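Home | Notebook | Coin Room | Lots | Contact

Jan 30, 2024

Long day at the bench and my neck is telling me about it. Most of this is the Montoya lot, with a bit at the end on the new scale, so skip down if you only came for the scale.

The Montoya family box finally got logged. 652 pieces, mostly world copper and small silver, with one cigar tin of stuff the grandfather had put aside because he liked it. I counted twice and got 651 the first time, then found a tiny silver three-pence piece stuck inside the fold of an old envelope. I've put it in its own flip so it can't do that again.

Sorting went quicker than I thought it would. I did it by country first, then by metal, then by date if I could read a date. Fifteen coins wouldn't give me a date at all under the regular lamp. I tried the low side light from the left, the way Genivaldo showed me when he was up from the Havow office, and got nine of them. He swears by turning the coin and leaving the lamp where it is, and I've always done it the other way around. His way is better and I'm a little sore about it! The other six are still blank to me. They're on the gray tray with a slip on each one, so please have a go if you've got young eyes.

The green ones. There are maybe a third of the coppers with some sort of green on them, and most of it is hard and smooth and can stay exactly where it is. I went over every one with the loupe and a wooden toothpick, and where the green was powdery and came away I pulled the coin out of the group. Those went into acetone for a bit and then distilled water, two changes, and a pat dry with a cotton cloth (pat, don't wipe – I know you all know, I'm writing it down for me). No dips, no brushes, no olive oil. I know the oil has its fans in this room. I've seen too many coins come out of it dark and sticky and I'm not doing it to somebody's inheritance.

One thing I want to remember: I left the acetone jar open while I answered the phone, and by the time I got back the level had dropped and there was a ring of gunk on the glass. New rule for me, lid on before I stand up.
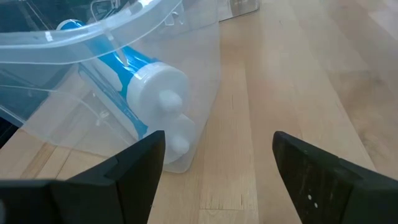 The cigar tin was the fun part. Nothing in there is going to make headlines, but he had a good eye. There's a silver crown with lovely even toning, a couple of worn Spanish colonial pieces with old shop marks punched in them, and a medal from an agricultural show that I can't place at all. The medal has a name cut into the edge and I can only get the first four letters. I'd like to see it cataloged with the coins and kept out of the odds and ends, if only so the family sees it written up properly.

I put a first guess of 2,000 on the tin and 1,000 on all the rest together, before fees. Genivaldo thinks I'm low on the tin and high on the rest, so between us we agree on the total, I suppose. We'll talk again once the crown has been looked at by someone who knows that series better than either of us. I went back and forth on whether it was lightly cleaned a long time ago. There are faint hairlines in the field in front of the face, all running one way, and they only show when you tip it. Under the toning, so old. I've written "possible old cleaning" on the ticket and I'll stand by the "possible" for now.

Holders. We're down to the last sleeve of the small size. The Monidar flips are fine for the cheap copper, but the staples on the last batch were long and I had to flatten every one with pliers. I'm not putting the crown in one of those. It's in a hard capsule with the ring insert until we pick something better.

Now the scale. The Urkden arrived and I set it up on the stone slab at the back, away from the door. It drifts for the first while after you switch it on, so leave it alone and go make coffee. After that it was steady for me all afternoon. I ran the check weight between every tray and wrote the readings on the card taped to the slab. It really doesn't like a draft – somebody walked past with a coat on and the last digit went all over the place. Keep the little doors shut, even for big coins.

Three of the colonial pieces weigh light, one of them by quite a lot. Could be wear, could be clipping, could be that it isn't what it says it is. The edge looks right to me but I'd like to do specific gravity on it before I say anything to the family. I need the thin thread for that and I couldn't find it. If you had it last, drop it back in the top drawer with the calipers.

Still to do: photos of the tin, both sides, plus the edge of the medal. Type up the country list from my pencil notes. Order small flips and more distilled water. Call the Montoyas back about the envelope, which has writing on it they may want to keep.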